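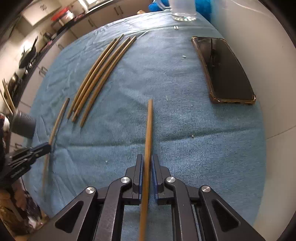
Week 4. Bridges between chains

Notes for the evening group, prepared by Iolo Yorath

Last week we finished with the question of a student: if a token exists on chain A, how can I use it on chain B? The short answer is that the token does not travel. A blockchain can only change its own records. When people say that they "moved" a coin to other chain, two separate records were changed, one on each side, and some system connected the two changes. This system is called a bridge.

In these notes I use two teaching chains, Litolmont and Mallthorpe. Litolmont is the home chain of the token. Mallthorpe is the chain where the user wants to spend it.

4.1 Lock and mint

The most common design has these steps.

The user sends 18 tokens to the bridge contract on Litolmont. The contract holds them and writes an event in its log.

The observers of the bridge read this event. They wait until the block is final, or deep enough that a reorganization is very unlikely.

The observers sign a message which says: 18 tokens were locked, the receiver on Mallthorpe is this address, the number of the transfer is 124.

The contract on Mallthorpe checks the signatures and creates 18 wrapped tokens for the receiver.

To go back, the user burns the wrapped tokens on Mallthorpe, and the contract on Litolmont releases the original ones after a similar message.

Please notice the transfer number. Without it, somebody could present the same signed message again and receive another 18 tokens. This is a replay attack. The contract must remember which numbers were already used. The message must also contain the identifier of the destination chain, otherwise it can be replayed on a third chain where the same contract is deployed.

4.2 What is a wrapped token worth?

A wrapped token is a claim. It is worth the same as the original only while people believe that the original is still locked and can be released. If the locked tokens are stolen, the wrapped ones continue to exist on Mallthorpe, the balances look normal in every wallet, and there is nothing behind them. Some students find this strange the first time. The code on Mallthorpe did not fail. It simply has no way to see Litolmont.

The rule which must always hold: wrapped supply is less than or equal to locked amount. It can be less for a while, for example when a deposit was made and the message is still on its way.

4.3 Who do we trust?

Group of signers. A fixed group holds keys, and a threshold of them must sign. It is cheap and fast. If an attacker gets enough keys, he can mint what he wants. Always ask who holds the keys. Four keys on two servers of one company are not four independent signers.

Light client. The contract on Mallthorpe verifies the block headers of Litolmont by itself. We trust the consensus of the home chain and the correctness of the code. It costs more gas and it is harder to write, especially if the chains use different signature schemes.

Optimistic. A message is accepted after a waiting period if no one proves that it is false. We need at least one honest watcher who is awake. The user pays with time.

We will compare two course bridges in the lab: Bisht, which uses a group of signers, and Tillari, which is optimistic. Both run on the class test network only. The tokens have no value, so feel free to break things.

4.4 Compatibility is a different question

If two chains run the same virtual machine, a developer can deploy the same contract on both with small changes. This does not connect them. The two copies have separate storage and know nothing about each other. In the homework from February many people mixed these ideas, so I repeat it here: same machine means same language, a bridge means messages.

Reading for Saturday

The source of the Bisht contract on the course page, mainly the function that checks signatures. Try to find what happens when the same signer appears in the list 2 times.

Bring your test wallet with some gas on both chains.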